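Accueil Rubriques Opinions Archives Contact

Rendez-nous les guichets

Par Lihua Su
Mai – Lecture : 5 min

J'ai mis trois soirées à déclarer un changement d'adresse. Le formulaire tenait sur un écran, mais il refusait mon numéro de rue, qui comporte un « bis ».
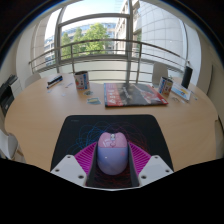
À Clirari, la mairie annexe a fermé son accueil l'an dernier. Les habitants sont renvoyés vers un portail, puis vers une adresse électronique, puis vers un numéro de téléphone qui répond de 9 heures à midi. La commune parle de modernisation. Pour mon voisin Wenjie Liang, qui travaille justement de 6 heures à 13 heures, cela revient à ne plus avoir de mairie.

Je n'ai rien contre les démarches en ligne. Je paie ma cantine et mes impôts de cette façon et je ne voudrais pas revenir au chèque. Ce qui me gêne, c'est qu'on ait supprimé l'autre voie. Un formulaire prévoit les cas ordinaires. Dès qu'on a une garde alternée, un nom mal transcrit ou un numéro bis, il faut quelqu'un en face, avec le dossier ouvert et le droit de corriger.

On répond toujours par le coût. D'après le bulletin municipal, l'accueil recevait 2537 personnes par an, pour 1092 dossiers ouverts. C'est peu, paraît-il. Je trouve que c'est beaucoup pour une ville de notre taille, et le bulletin ne dit pas combien de ces dossiers ont été abandonnés depuis.

La commune voisine de Rillero a fait un autre choix. Elle a gardé deux matinées et une fin de journée, dans une salle de la bibliothèque, avec un agent qui peut valider une pièce sur place. On y attend parfois longtemps. On en ressort avec un papier tamponné.

Je demande la même chose chez nous : une permanence, des horaires compatibles avec un emploi, et un agent habilité à décider. Le local de la rue Duan est toujours chauffé – il sert à stocker des chaises. Le budget se vote à l'automne, et la question peut être posée avant.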